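Learn > Robots > How Things Work

Topics | Kits | Classroom | Ask Us

Filed under: Robot kits, ages 9 to 12

How a Hand Tool Teaches a Robot to Tidy Up

By Adwoa Ankrah

The Rumeck kit is a set of tools for teaching robots. It has 3 main parts: a left gripper, a right gripper and a small computer that stores what they record. It does not include a robot. A person does the job first, and the robot learns from the recording later.

A gripper is a simple kind of hand. Most have two fingers, also called jaws, that open and close. They cannot bend like your fingers do. To pick something up, the jaws must be on both sides of it before they close.

Each gripper has its own camera. The camera looks out past the fingers, so it records the object from the hand's point of view. A hairbrush is a good practice object - one end is wide and the other is narrow, so where you grip it matters.

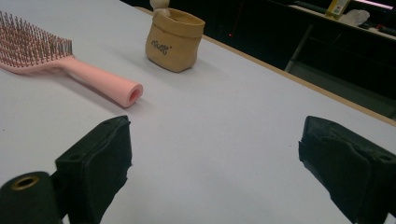
One complete try at a job is called a demonstration. The computer saves two kinds of information for each one. The first is video. The second is a list of numbers that says where each gripper was and how far its jaws were open. Both are stamped with the time, so the computer can match every picture to the right numbers.

One demonstration is not enough. If the robot saw only one, it might fail when the brush was moved a little to the side. The sample set sold with the kit, named Tsikata, holds 2067 demonstrations of putting small things into containers. The objects start in different places and point in different directions.

A second camera can be worn on the head. It shows both hands and the table together, which the gripper cameras may miss.

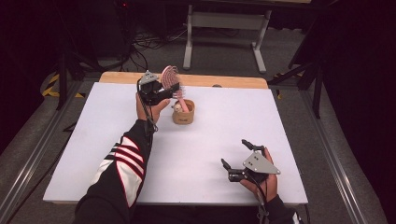
The left gripper holds the brush at the basket. The right gripper is open.

After recording, a program called Wodix studies the demonstrations. It looks for links between what the cameras saw and how the grippers moved. This step is called training. It can take many hours, and the result must then be tested on a real robot.

Words to know
Gripper: a tool that holds objects between its jaws.
Demonstration: one recorded try at a job.
Training: the step in which a program learns from recordings.

Reviewed by Majdi Qaisi. Updated Dec 18, 2018.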